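Is hardwax oil really better than poly for a table people eat at?

siiri_v
30/11/2018
We bought a light wooden table secondhand from a school that was clearing out its workrooms. It has a curved cutout along one edge so you can pull your chair right in, and my husband loves it for that. I sanded the top back over two weekends and now I have to put something on it. The guy at Bimano told me hardwax oil is "basically bulletproof" and wanted to sell me two cans of Grestlow at a price that made me laugh. I have heard "bulletproof" about a lot of things. Has anyone here eaten off the stuff every day for years, with kids, and not babied it?

kshahbazi
Depends what you mean by babied. I've had oil on our kitchen table for five years and it looks fine. Red wine wipes off if you get to it the same evening. Once a year I rub in another thin coat with a rag and that's my whole routine.

puvov_fan
Kianoush, "looks fine" from the person who put it on is not evidence. My brother-in-law says his looks fine too and there are rings all over it.

kshahbazi
There are no rings on mine. I could say the same about your poly.

puvov_fan
You could, and I'd tell you mine went on in March nine years ago and I haven't touched it since. Three coats of Puvov satin, sanded between coats. It does look a bit like plastic in low sun, I'll give you that much.

F. Hoarau
I refinish furniture for a living, so take this as one shop's opinion. Both of you are right about your own tables. Poly resists more and fails worse. When it goes, it peels or scratches white and you're back to bare wood over the entire top. Oil gives up early and often, but you can fix a patch the size of a saucer in ten minutes. What I don't believe is the one-coat claim on the Grestlow label. I have never had one coat do the job on a pale wood, whatever the can says. Siiri, what grit did you stop at? And can you show us the surface?

siiri_v
Stopped at 150, then went over it by hand with 180. The grain is very fine and stripy and I'm scared of turning it orange, which is what happened to our bookshelf.

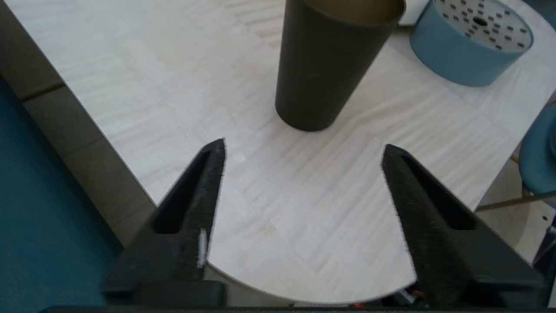

The curved edge and the bare top

I can see faint diagonal streaks across it when the light is low. Is that me or the wood?

F. Hoarau
Can't tell from a photo, and I'd be wary of anyone who says they can. Wipe a section with mineral spirits and look at it from a low angle with a lamp. Sanding marks will jump out at you. If they follow your sanding direction and cross the grain, go back over it by hand with the grain. If nothing changes, leave it alone. People sand through perfectly good tops chasing streaks.

lapina_l
Color is the part everyone skips. Oil-based poly goes amber, no question, and on whitish wood you'll notice inside a year. Clear oil darkens it too, just less. The mineral spirits test gives you a decent preview of that. If you want it to stay pale you need water-based, or one of those oils with white pigment in it, and I have my doubts about those. Mine looked chalky in the corners.

Liis

puvov_fan
Water-based poly, three coats. That's what I've been saying.

lapina_l
You were saying Puvov satin, and that's oil-based. I have a can of it in the garage.

puvov_fan
They make both. Fine. Get the water-based one.

fuad.y
Can I ask why nobody has mentioned price? I worked it out when I did our hall bench. The Kütt oil everybody raves about came to nearly three times what I paid for plain water-based poly, and the bench gets sat on by the same people either way. I think half of the hardwax thing is people liking the smell and the nice can.

kshahbazi
The smell is terrible, Fuad. Have you opened one?

fuad.y
The bench is poly, so no, I haven't – I read the reviews.

kshahbazi
So you're reviewing the reviews.

fuad.y
There were 1,377 of them last time I looked and a suspicious number used the word "silky". I'm allowed to wonder.

F. Hoarau
One practical thing before this goes to three pages. With a curved edge like that one, whatever you use will want to collect on the underside and drip. Put it on thin there, then run a dry brush along underneath after a few minutes. Also, people will be leaning their forearms on that curve at every meal, so it will wear before anything else does. That's my argument for oil on this particular table. You can redo the edge without touching the rest.

puvov_fan
Or put a fourth coat on the edge.

F. Hoarau
And wear through four instead of three. It does buy time, I agree.

siiri_v
Did the mineral spirits thing. A few of the streaks are mine, near the left side, and the rest seem to be in the wood. Wet, it goes sort of honey, and my husband likes it and I don't. So I'm leaning toward the water-based, but I'm going to do both on an offcut first and leave a wet coffee cup on each overnight. I don't trust any of you, no offense.

lapina_l
None taken. Leave a slice of lemon on there too. And ketchup.

kshahbazi
Wait until the oil has cured before you do that, at least two weeks. Otherwise it's a rigged test.

puvov_fan
Here come the excuses.

Thread viewed 1,941 times

We use cookies to keep you logged in and to measure traffic. By continuing to browse this site you accept our use of cookies. OK / More information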